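3.2 Rest between sets and the seated row

We had expected the longer rests to suit our newer lifters best, and on the whole they did, though the picture was a good deal messier than we had hoped when we first sat down with the training logs from the Culden gym. Of the 41 people who finished the programme, 17 chose to rest for a full three minutes between sets of the seated row, and it was this group who added the most weight to the stack by the end of May. The others tended to hurry – quite understandably, as most of them were fitting their training in before work – and their last set often fell two or three repetitions short of the first.

We should say a word about grip as well. Those who tired in the forearms before the back had really been worked were offered straps from the fourth week onwards, and the logs show steadier numbers after that, even among the people who hurried. 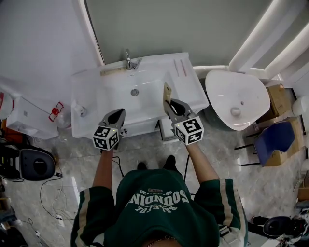 Figure 4. Hand-held grippers in use over a bathroom vanity.

Ok-hee Do told us that three minutes felt like an age at first, and that she only stopped cutting it short once she saw her last set catching up with her first. Deok-su Ok found much the same on the row, but went back to shorter rests for his arm work, where he felt the wait made little difference to him.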